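Pomura : démontage de PC de bureau, fiche du jeu de données

Contenu : 136 séquences, 2 boîtiers ouverts, 7 types de pièces annotés. Annotations : Yoon-hee Wi et Adi Purba.

L'étiquette « barrette enfichée » me laisse sceptique. Une barrette dans son emplacement n'est pas forcément verrouillée, et une vue fixe ne permet guère de trancher. Même réserve pour « carte d'extension », classe fourre-tout qui ne dit rien de la fonction de la carte. 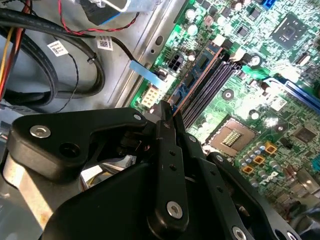
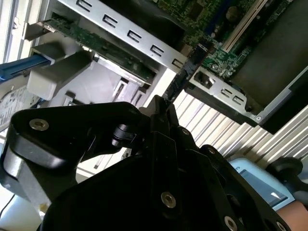 Boîtier ouvert, carte mère verte : barrette mémoire bleue (première vue), carte d'extension noire (seconde vue).

Limites connues
- Aucun modèle de carte mère n'est renseigné.
- Les nappes et les câbles ne sont pas annotés.
- Le score d'accord entre annotateurs manque toujours. À ne pas citer comme référence d'ici là.

Corrections : écrire à Yoon-hee Wi.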